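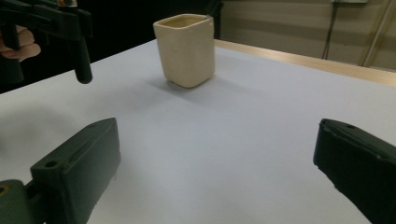
Rirkia Recordings
Minutes of the general meeting, 31 May 2019
Held at the Garton rehearsal rooms

1. Previous minutes
Accepted with one correction. Under item 4, "master tapes" should read "safety copies". The master tapes are still in storage and have not been played.

2. Tape transfers
The reel transfers are finished. The catalogue now lists 241 separate recordings, including false starts and rehearsal takes. Cassettes are not in that total and will be listed separately.

Several reels from the early Garton shows were recorded at a different speed from the one written on the box. These were transferred at the correct speed and the label error noted in the catalogue. The pitch of the organ was used as the reference. On one reel the organ drops out before the second song, and the speed for the rest of that side is a best guess. It is marked as such.

File naming: agreed to use show, reel, side and take, in that order, with no spaces. Files already named the old way will be renamed in one pass after the cassettes are done.
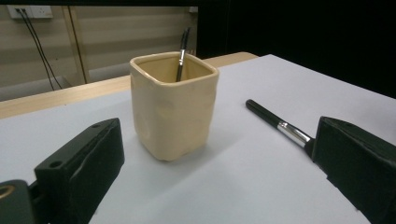

Backups are held on two drives, kept at separate addresses. A checksum list is stored with each. The lists were compared before the meeting and matched.

3. Live album
Running order was discussed at length. The draft order puts the slow material together on side B, which brings that side close to the limit for a clean cut. Options put forward were to drop the long version of the closing song, to fade it, or to move one song to side A. Moving a song was preferred. A revised order will be circulated with timings for both sides.

Mixing will be done on the Skudlow desk while it is still available. Two channels have noisy faders and will not be used. There is no need for them, as most of the shows were recorded to four tracks.

Audience noise between songs is to be kept where it was recorded and not moved from one show to another.

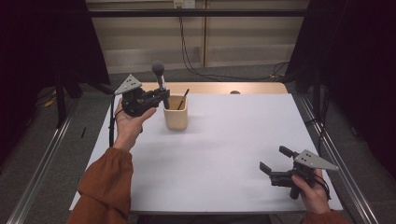

One member asked whether the vocal on the opening song could be repaired, as the first line is badly distorted. The reply was that the distortion is on the tape and that filtering had made the words harder to follow. A second take from another night exists in the catalogue. It will be listened to before a decision is made. The same member wished it recorded that any replacement should be credited in the sleeve notes with the correct show.

4. Pressing
Politis has quoted for 400 copies on black vinyl, plain inner sleeves, single-colour labels. The price for coloured vinyl was judged too high. Test pressings will be checked on at least three turntables before approval, including one with a worn stylus.

The release is planned for December. Politis has asked for lacquers and label artwork well ahead of that, and will not hold a place in the schedule without both.

5. Sleeve notes and artwork
The text is in draft. Spelling of song titles to follow the original set lists, even where these differ from the demo cassettes. Contributors to check their own credits and return changes in writing. Front cover artwork was deferred to the next meeting.

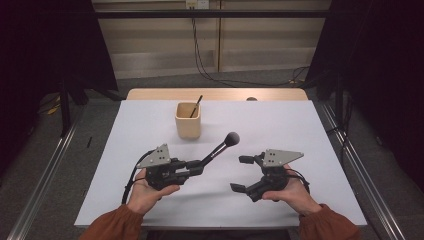
Makeup brush and pencil cup, white table.

6. Rights and payments
Signed forms are on hand for all songs except the two covers. Licences for these to be applied for once the running order is settled. Payments to players will be made as an equal share per track, as agreed for the earlier release.

7. Other business
The loan of the reel machine was extended until the cassettes are finished. The heads need cleaning before it goes back.

A request to put rehearsal takes online was declined for now and will be looked at again after the release.

Next meeting to be held at Garton once the revised running order has been sent out.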